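Hand-held grippers for the shared shop, build notes and a question about fingertips
Posted in: Home & Shop Builds > Grippers and Hands
Started by Emiliano Espinoza, 6 November 2025

emiliano_e
Hi everybody! I've been reading here for ages and finally have something worth sharing. Benjamín Figueroa and I have been building a pair of hand-held tools at the Urrutia shop (the shared space, evenings mostly), the kind you hold and work yourself so that an arm can learn the motion later. We call the project Remus, after Benjamín's old dog. One side has a multi-fingered hand and the other a plain compact gripper, and a long black bar joins the two. Each side has a triangular metal plate with bolt holes, and those plates ate a whole weekend of filing because I drilled the first ones a hair off and was too stubborn to start over.
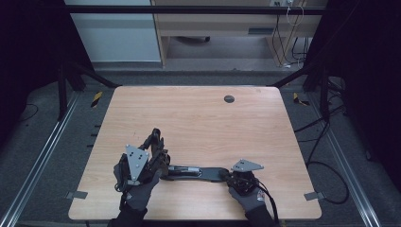 Do you need an arm before you start on the gripper?
Get the gripper right first, then worry about the arm. You'll learn most of what matters by picking things up with your own hands, and it costs a lot less when you change your mind.

What I'd love is advice on the bar. It keeps the two sides at a known distance, and that made our setup so much easier, but Benjamín thinks it has to go.

rirov_bench
Lovely work, and welcome! I'm with Benjamín on this one. A fixed bar means your wrists can never do what they'd do naturally, and you'll feel it in your shoulders after an hour. I ran mine with a bar for 6 weeks and was so glad to be rid of it.

jinon
I'll disagree with rirov, in a friendly way. For a first build the bar is great – you can check your numbers against something solid. Take it off once you trust them. We had over 900 recorded grabs before we took ours off, and I'd do it the same way again.

emiliano_e
Thank you both! I think we'll keep it until December and then try without. Benjamín is reading over my shoulder and says that's him winning slowly.

Now the fingertips, my real headache. The stapler is our standard test piece (big, black, smooth on top, and just awkward enough to be interesting). I want to grab it across the body, and what I keep running into is that the tips don't meet evenly.

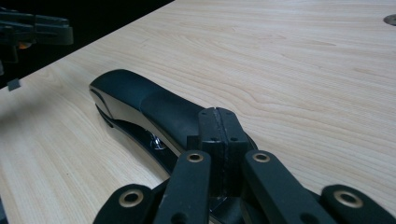 I've been dressing them with a fine file, a little at a time, and then closing them on a strip of paper and tugging to feel where it slips. It's slow going but kind of pleasant with the radio on. Benjamín would like to skip all that and glue on rubber pads. My worry is that pads peel, and then you're chasing a different problem every week.

rirov_bench
Pads, pads, pads. Cut them from a bicycle tube and rough up both faces before you glue. Mine last 1000 cycles easily, and swapping a set takes me 5 minutes.

jinon
Pads are fine, but get the tips square first or you're only hiding it. Also check the pivots for slop before you file any more! Wiggle each arm with the power off. If it moves sideways, your tips will never line up no matter what you do to them.

emiliano_e
Oh, I hadn't thought to check the pivots first. I'll put the file down and do that tomorrow before work.

Last updated by emiliano_e: added the bit about the paper strip
Tags: grippers, fingertips, shared shop, work in progress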